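Fiction > Short Pieces > Law and Letters

Minutes of the Adjourned Sitting at Plotow
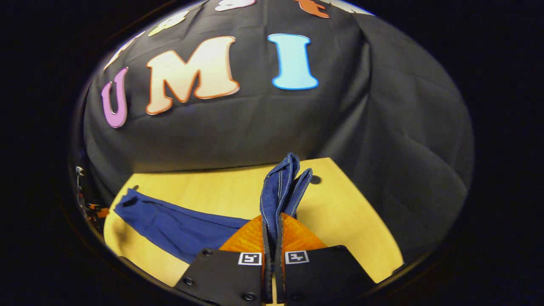
The District Court at Plotow convened at half past eight on Monday, in the annex, the main courtroom having been closed on account of the ceiling. The presiding judge noted for the record that the annex contained no bench and directed that the long table be treated as one. Counsel for both parties raised no objection. The clerk recorded that no objection was raised.

The matter before the court was that of Ekatex against the Municipality of Iketti, concerning the ownership of a bell. It had been on the docket for nine years. In that time it had outlived two judges, one statute, and the company's original counsel, whose files had been delivered to the annex in thirty boxes and stacked along the wall beneath the windows. The clerk had been instructed to keep the boxes in numerical order. The clerk had done so, although the numbers had been assigned by different hands at different periods and there were two boxes marked 14.

Counsel for Ekatex opened. The company had purchased the foundry at Molefe, together with all fixtures, tools, stock, and goods awaiting delivery. The bell had been cast at the foundry. It had been paid for in part and never collected. It was therefore a good awaiting delivery, and it belonged to the company. Counsel submitted the inventory of sale and asked that it be read into the record at page 139. The clerk read page 139. It listed a quantity of sand, a crane in poor repair, and a bell.

Counsel for the Municipality replied that the bell had been ordered by public subscription after the flood, that the people of Iketti had given what they had, and that the unpaid portion had been forgiven by the founder in a letter. The court asked whether the letter was in evidence. Counsel answered that it had been in evidence at the second hearing, had been withdrawn for copying, and had not been seen since. The court asked who had withdrawn it. Counsel did not know. The question was put to the clerk, who consulted the register and reported that the column for signatures had been left blank.

The court rose at eleven for a recess of fifteen minutes.

It was the clerk's practice during a recess to remain in the room. The rules of the District Court require that exhibits not be left unattended, and the clerk had observed this rule for the whole of a long service, taking meals at the table and hearing of the weather from others. On this occasion the clerk opened the second box marked 14. It had not been opened at any earlier sitting, the seal being intact, and each party had assumed it to be a duplicate of the first.

The box held correspondence concerning drains. It held a menu from a dinner. Beneath these was a single sheet, folded twice, in the handwriting the clerk knew from the foundry ledgers. The founder wrote that he had walked up to Iketti to see where the bell would hang, and had found no tower, the tower having gone with the flood, and that the people had shown him the place in the air where it would be. He wrote that he could not in good conscience send a bill for the remainder to people who pointed at the sky with such confidence. The outstanding sum, he wrote, was 600, and they might consider it paid. He asked only that someone write to him when it was first rung.

The clerk read the sheet twice and placed it on the table. The clerk then took up the register, turned to the second hearing, and looked for some time at the blank column. The handwriting in the adjoining columns was the clerk's own, from the first year of appointment. The hour of withdrawal had been entered, and the description of the document, and the reason. The ink stopped there. The clerk tried to recall the afternoon in question and could recall only that it had rained, and that somebody had called from the corridor.

There was a pen on the table. The seal on the box could be explained; seals had been applied in bulk that year, and it was possible for a paper to be returned to the wrong box and sealed within the hour. It was also possible for the sheet to be found by counsel, at a later sitting, in the ordinary way. The case had been adjourned on seventeen occasions and would bear another.

The clerk signed the column and entered beside the signature the present date, so that the court might see the two were not made together.

The court resumed. The clerk asked leave to address the bench, which is not customary, and leave was granted. The clerk stated that the letter had been located, where it had been located, and by whom it had been withdrawn. The presiding judge received the sheet, read it, and passed it to counsel for Ekatex, who read it standing and then sat down to read it again. Counsel asked for time to take instructions. The court allowed until the afternoon.

At two o'clock counsel for Ekatex informed the court that the company withdrew its claim. The court thanked the parties and dismissed the matter. It was further ordered that the register be corrected, that the second box marked 14 be renumbered, and that the entry made during the recess be left as it stood.

Counsel for the Municipality asked whether any direction was required as to delivery of the bell. The court inquired whether there was now a tower. Counsel replied that there was not - the funds had been held back pending the outcome - but that the place was known.

The court made no direction on the point. The clerk, before closing the record, asked counsel for the address to which notice of the first ringing should be sent, the founder being long deceased. After some discussion it was agreed that notice be sent to the clerk.

Related in Short Pieces
The Juror's Umbrella
An Easement at Molefe
Notice to All Heirs
The Night Registry
Costs to Follow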